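6.3 Wrist view: masking and feature check

Carry out this procedure after the hand-eye calibration in section 6.2 and before any grasp model is loaded. Vilix Perception must be running and the arm must be in Teach mode.

CAUTION: The arm moves under power in steps 3 and 6. Keep the enabling switch in hand and stay outside the marked area.

1. Open Tolow Console and select Cameras > Wrist.

2. Set the stream to raw. Do not use the rectified stream for masking. The mask is applied before rectification and will be shifted if it is drawn afterwards.

3. Jog the arm to the first masking pose and open the gripper fully.

4. Select Mask > New and draw round each part of the gripper that is in view. Leave a margin of 5 pixels. Include any cable that can enter the view when the wrist turns.

5. Save the mask under the name of the tool, not the name of the cell.

6. Repeat steps 3 to 5 with the gripper closed on a soft item. The Console merges the 2 masks on saving.

7. Select Features > Show and step through the recorded poses. Check the keypoint overlay in poses that look up past the walls as well as those that look down at the table.

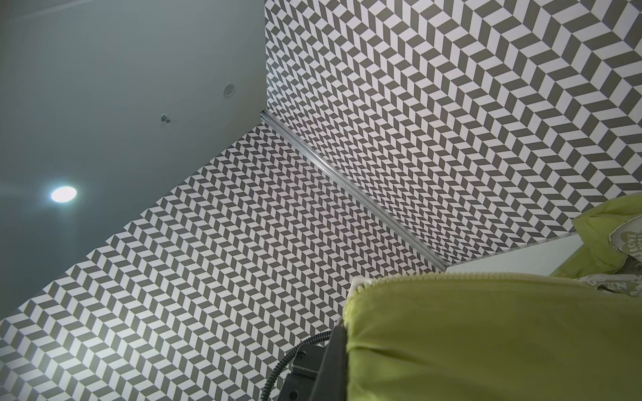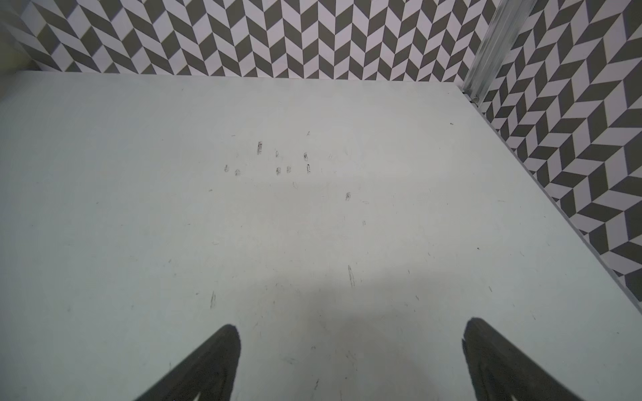

Patterned walls give plenty of keypoints, but a repeating pattern also gives false matches, where the tracker locks on to the next tile along. If the pose estimate jumps sideways by a constant step, set match_ratio to a lower value and restart the tracker.

Note: Scratches and scuffs on a plain table may be picked up as keypoints. They are fixed to the table and may be kept. Shadows of the arm are not fixed and must be rejected. Set shadow_reject to on.

8. Lock the exposure. With auto exposure on, a ceiling light entering the view darkens the rest of the image and keypoints are lost for several frames.

9. Run Check > Drift. The arm visits 5 poses and returns to the first. The result must be below 2 mm.

If the check fails, clear the keypoint map and repeat from step 7. If it fails again, return to section 6.2.

Masks made with the Nomden driver cannot be imported. Users of the Maluleke planner must also copy the mask file to the planner folder, as the planner does not read it from the Console.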